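## Adding a book of poems to your Gredeo shelf

Poetry collections need a bit more care than novels when you catalogue them, and it's well worth the effort. Once the first few are in, searching your shelf by a half-remembered line is a real joy!

Before you start, have the book beside you and open it to the copyright page. You'll also need to be signed in to Gredeo, version 3 or later.

1. Tap **Add book**, then **By hand**. Barcode lookup works too, but small-press chapbooks often don't have one.
2. Enter the title exactly as it's printed on the title page. Covers like to play around with capitals and spacing, so go with the inside.
3. Add the poet under **Author**. If the book is in translation, tap **Add role** and choose **Translator**. Accents are fully supported, so please use them (Aníbal Magalhães, with both marks, will sort properly under M).
4. Under **Form**, pick **Poetry**. This opens the **First lines** panel, my favourite part of the whole program.
5. Type in as many first lines as you like, one per row. A collection can hold up to 113.
6. Choose a cover colour, then tap **Save**.

**Note:** Untitled poems are listed by first line in the index. Leave the **Poem title** box empty and don't type "Untitled", or you'll end up with a whole page of them.

**Caution:** Changing **Form** after step 5 clears the First lines panel. Export your entries first from **Menu > Keep a copy**.

### Writing your own note

Every book has a **Reader's note** with room for 1270 characters. Say where you found it, who lent it to you, which poem you read aloud at dinner. Notes are private until you switch on **Share with shelf friends**.
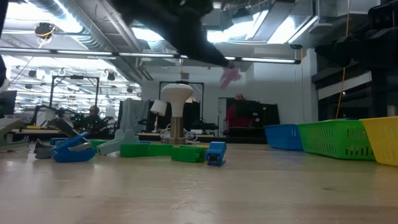 *Plastic pieces on a light wooden tabletop, with the pink gripper above.*

### Merging two editions

1. Open either edition and tap **Same work**.
2. Select the other edition from the list.
3. Check which note you'd like shown first, then tap **Join**.

Both covers stay on the shelf, and a search finds the lines from each. To separate them again, open the joined entry and tap **Split**.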